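Dostetti Tabletop Arm Kit with the Sotar Folding Pack: Is It Worth the Money?

The pitch for the Dostetti kit is that a small shop or a school lab can have robot arms handling soft goods by the end of the first weekend. I've read enough brochures with that kind of sentence in them to keep my wallet in my pocket. Towels are a nasty test for any robot. They don't hold a shape, they look different every time you put them down, and a hold that worked a minute ago may be useless on the next try. So when I got the chance to spend a good stretch of time with the kit and the optional Sotar folding pack, towels are what I gave it.

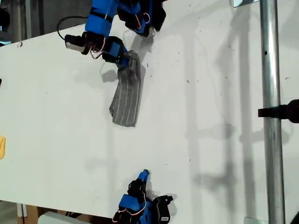
Reviewed by the Bench Tools Desk
17 June 2020 | Filed under: Kits, Automation | 3 comments

The arm kit sells for $2,334. The folding pack, which is software plus a set of starter routines, adds another $1,009. Neither price includes a table, a stand or anything to hold a camera, and the product page is quiet about that until you get to the last tab. Budget for it. You will also want more bench space than the drawing in the manual suggests, since the arms need to come in over the work from different sides and they take up a lot of air when they do.

Build quality

Better than I expected in some places and worse in others. The blue links are stiff and they bolt together squarely. The motor housings sit where they should. I had no complaints about the screws, which is rare for me.

The wiring is another story. Red, white and black leads hang in loops around the joints, and the manual's advice on tidying them is one paragraph and a sketch. Dostetti says the slack is needed so the wrist can turn all the way. Fine, but a cable channel would do the same job, and the Kowalczyk arm I tried in February has one for less money. Every time I changed a routine I found myself watching the wires when I should have been watching the cloth.

The support forum suggests cable ties. I'd have liked to find a bag of them in the box.

Setup

The quick start card claims an evening. It took me most of three. The first went on assembly, the second on getting all the joints to agree about where zero is, and the third on Dedatell, the control program that everything runs through. Dedatell works, I'll give it that. It also asks you to confirm the same arm twice on two different screens, and the labels on those screens don't match the ones in the manual ("left follower" in one, "arm B" in the other). If you have never set up a motor before, add another evening.

Updates are free for the first year. After that the page says "contact us," and you can read that however you like. I read it as a bill.

How it handles cloth

I used a gray striped towel for most of my sessions. The stripes turned out to be useful for me, as they make it easy to see when the fabric has been dragged sideways. The Sotar routines come with a pick, a drag, a flatten and a half fold. You chain them together in Dedatell and adjust the heights yourself.

Pick is the best of the four. With the cloth already bunched up a little, the fingers have something to close on, and the arm can hold it by one end and leave the rest trailing on the table. I would trust it to move a towel from one side of a bench to the other. Flatten is slower and much fussier. It does well on big wrinkles and then fiddles with the small ones for far too long, and there is no setting for "good enough." I looked for one.

Half fold is the routine on the front of the box, and it's the one I'd warn you about. It wants the towel square to the table before it starts. Put it down at a slight angle and the corners miss each other, and the routine carries on as though they hadn't. A person would stop and fix it. Sotar's help page tells you to run flatten again first, so now your fold takes twice as long and you are back to waiting on the fussy one.

The fingers

My biggest gripe. A thin towel lying flat gives a gripper very little to grab, and the approach here is to push a fingertip into the fabric and raise a small bulge before closing on it. It's a sensible idea. In practice it depends on how hard you press, and the pressure setting in Dedatell is a slider with no numbers on it. Too light and the fingertip skates. Too heavy and you shove the whole towel across the table.

The tips are rounded and dark, and they feel fine under a thumb, but the blue tape behind them creases and lifts at the edges. For this kind of money I don't want to be looking at tape. Dostetti rates a set of fingertips for 2,000 grips and sells replacements in pairs. I didn't run a set to the end, so I can't tell you whether to believe that.
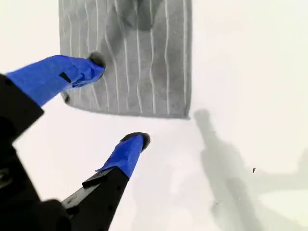
Who should buy it

If you teach, and you want students to see why soft things are hard for machines, the arm kit makes a decent purchase. They'll learn a lot from the failures and the parts can take some abuse. Skip the folding pack for the first term and let them write their own pick.

If you run a laundry or a small shop and you're hoping to save labor, keep your money. I could fold a stack by hand in the time it takes to get one towel lying straight.

Hobbyists are somewhere in the middle. I'd wait for a sale, or for a version with proper cable channels and a pressure setting that shows a number. I wrote to Dostetti to ask if either is planned and got a link to the store page.

Rating: 3 out of 5 for the arms, 2 out of 5 for the folding pack.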